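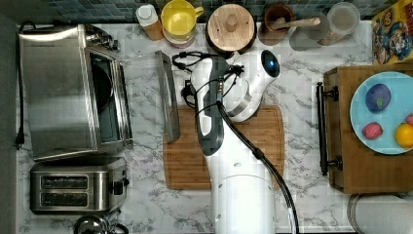

Home | Archive | Subscribe | Members | Search

Tukside Bread List – message 136 in thread "rye that won't rise"

Hi all,

Catrin Voyle wrote:
> I've tried the Wiltden rye twice now and both loaves came out
> flat and gummy in the middle. I'm following the 1923 booklet
> as closely as I can but it just says "leave in a warm place
> until ready." Ready how?? What is everyone doing?

Oh Catrin, I feel this so much! I made four of those bricks before I got one I'd serve to company (my brother-in-law ate them all, bless him). The booklet assumes you grew up watching somebody do it.

First thing – rye doesn't double. If you're waiting for it to puff up like a white loaf, you've gone way past the point where it wanted to be in the oven. I look for little pinholes on top, as if someone went over it with a fork, and as soon as I see six or seven of those, in it goes. With my starter that takes 90 minutes in December and a lot less in summer.

Second, how lively is your starter? Mine sulks if I feed it straight from the fridge, so I give it two feeds the day before. I keep 200 grams going, which my daughter thinks is ridiculous, but then I have plenty for pancakes.

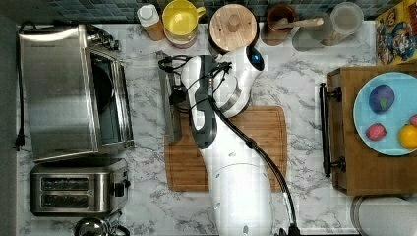
The gummy middle could also be a cutting problem, believe it or not. Did you slice it the same day? I used to, every single time, because the smell is just too much! Now I wrap it in a dish towel and leave it alone until the next morning, and the crumb is so much better. Same recipe, same oven, same everything.

Lakatos said on here a while back that he swaps a quarter of the rye for bread flour when he's baking for the grandkids. I tried it and it's nice, a bit tame for me, but it might get your confidence up. And if you're in a tin, go smaller than you think.

Does anyone still have the caraway version from the Prullovum bake sale? I lent out my copy and can't remember who to.

Let us know how number three goes, Catrin!

Reply to list | Previous | Next

This site uses cookies to keep you signed in. OK

Contact the list owner | © Tukside Bread List | Back to top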